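Section 6. Running the Table Demonstration on Open Day

This section is for the two people who run the two-arm table during a public open day. It assumes the arms have already been installed and calibrated as described in Section 4, and that both operators have passed the Worden bench check. If you are running a private visit for a single group, use Section 7 instead. The queue rules there are different.

6.1 Before the doors open

Allow 30 minutes for this part. Doors at the Breltport hall open at 10 in the morning, and on Sunday the side entrance opens at the same time.

1. Switch on the main supply at the wall, then the controller. Wait for the controller to finish its start-up check before touching either arm.

2. Run your hand along each cable from the module at the gripper down to the base. The cable should lie along the long link and be held by every tie. Replace a missing tie before you go on.

3. Check that the loop of cable at the elbow can move freely. Do not pull it tight to make it look neater. A tight loop will tug on the connector when the elbow folds.

4. Wipe the tabletop with a dry cloth. Do not use spray cleaner inside the enclosure.

5. Send both arms to the Rest position, then to Ready, then back to Rest. Watch the full movement both times.

6. Press the stop button once while the arms are moving. Both arms must stop. Reset, and write your initials on the day sheet.

CAUTION: If only one arm stops in step 6, turn off the main supply and call Khôi Nghiêm. Do not open to visitors.

6.2 Setting out the objects

The demonstration uses everyday things that visitors will know from home. Take them from the Damasceno box under the bench. Soft items go in first, then anything that stands up, then the cup.

1. Lay the textiles down. They do not need to be flat. Folds are fine as long as no part hangs over the front strip or touches the rack.

2. Stand the gift bag against the back wall. Check that the handles are clear of both grippers when the arms are at Ready.

3. Place the paper cup upright near the middle, where both arms can reach it. Leave it empty. Never put liquid in the enclosure, even if a visitor asks.

4. Load the stick into the right gripper by hand with the arm at Rest and the motors off. Close the gripper from the panel, then give the stick a light pull.

Note: Use a new cup when the rim starts to bend. A sleeve of spares is kept in the box.

Note: Objects heavier than 500 grams are not allowed on the table during open days.

6.3 Running a turn

One operator stands at the panel and the other stands with the visitors. Change places after every 6 turns. Only the operator at the panel may start a movement.

1. Ask the visitors to stand behind the floor line. Children may stand at the front of the group.

2. Say "arms moving" out loud, then press Start.

3. Bring the left gripper over the cup and stop. Pause here so that people at the back can see.

4. Continue with the right arm at slow speed. Keep the lower end of the stick above the tabletop until you are ready to bring it toward the cup.
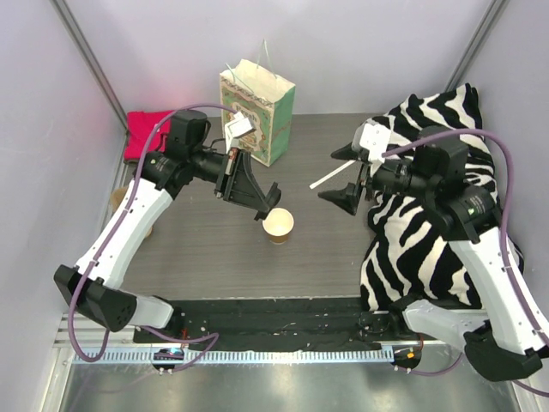
Figure 6-1. Left gripper above the cup, stick held in the right gripper.

5. When the turn is over, return both arms to Rest and say "arms stopped". Answer questions now, with the motors off.

CAUTION: Do not reach into the enclosure between turns unless the panel shows Motors Off. This applies to a fallen cup as well.

If the cup tips over, finish the turn and set it up again by hand afterward. Visitors do not mind. If the stick slips, press Stop, turn the motors off and repeat step 4 of 6.2.

6.4 Closing down

1. Send both arms to Rest and remove the stick.

2. Turn off the controller, wait 10 seconds, then turn off the main supply.

3. Return the objects to the box. Shake out the textiles first - small bits of paper end up in the folds and then on the rack.

4. Hand the day sheet to Uyên Kiều at the Brumwood desk, with any faults written on the back.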